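4. Arrumação da mesa após a refeição

4.1 Âmbito

Esta secção aplica-se às mesas de apoio da copa do edifício Talavera e destina-se a todos os utilizadores que nelas preparem ou consumam refeições ligeiras. A arrumação é da responsabilidade de quem utilizou a mesa e deve ficar concluída antes da saída da sala. As regras relativas ao frigorífico e à máquina de café constam da secção 6.

4.2 Antes de começar

Retire da mesa objetos pessoais, papéis e vestuário. Tenha à mão um pano húmido, um pano seco e o recipiente de resíduos orgânicos. O detergente Plekari encontra-se no armário sob o lava-loiça e deve ser diluído antes da utilização, na proporção indicada no rótulo.

CUIDADO – Se houver um aparelho de aquecimento sobre a mesa, desligue-o da tomada e deixe-o arrefecer antes de limpar a superfície à sua volta. Não coloque embalagens de plástico encostadas às paredes do aparelho e mantenha visíveis as etiquetas de aviso.

4.3 Separação dos artigos

Os artigos que ficam na mesa dividem-se em alimentos, restos, loiça e utensílios. A separação faz-se na própria mesa, antes de se transportar seja o que for para o lava-loiça. 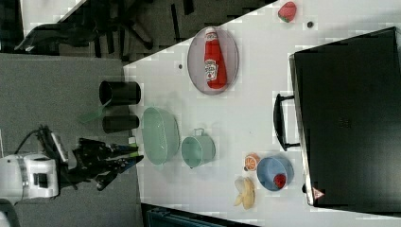

Figura 4 – Mesa de apoio por arrumar: restos de fruta, frasco de ketchup deitado no prato e copos pretos tombados.

1. Recolha primeiro as cascas e os restos de fruta, como a casca de banana, e deite-os no recipiente de resíduos orgânicos.

2. Guarde a fruta inteira que esteja em boas condições. A fruta cortada só pode ser conservada em caixa fechada, no frigorífico.

3. Verifique se as tampas dos molhos estão bem fechadas. Limpe o gargalo, coloque o frasco na vertical e arrume-o na prateleira dos condimentos.

4. Levante os copos tombados e verifique se contêm líquido. Esvazie-os no lava-loiça.

5. Junte os pratos e as taças, com as peças maiores por baixo. As peças de vidro são transportadas separadamente.

6. Passe por água o escorredor e a pá de plástico. Nas peças perfuradas, confirme que os orifícios ficaram desobstruídos.

7. Pegue nas panelas pela asa e leve-as para a bancada. Não as empilhe sobre peças de vidro.

NOTA – Os frascos de molho com capacidade superior a 800 ml não cabem na prateleira dos condimentos e devem ser guardados no armário 21.

4.4 Limpeza do tampo

1. Passe o pano húmido do centro para as margens, recolhendo as migalhas com a outra mão.

2. Insista nas manchas escuras e nos salpicos de molho. Se a mancha persistir, aplique o detergente diluído e aguarde cerca de 100 segundos antes de voltar a passar o pano.

3. Seque o tampo com o segundo pano, incluindo o rebordo.

4. Verifique o chão junto à mesa. Os líquidos derramados na alcatifa devem ser absorvidos de imediato com papel, sem esfregar.

CUIDADO – Não utilize esfregões abrasivos nos tampos brancos. Os riscos não são reparáveis e obrigam à substituição do tampo.

4.5 Anomalias

Loiça partida, tampos danificados e cabos em mau estado devem ser comunicados a Till Baumgart, serviços gerais, extensão 114, com indicação do número da mesa.

Revisão do texto: 20 de abril de 2022.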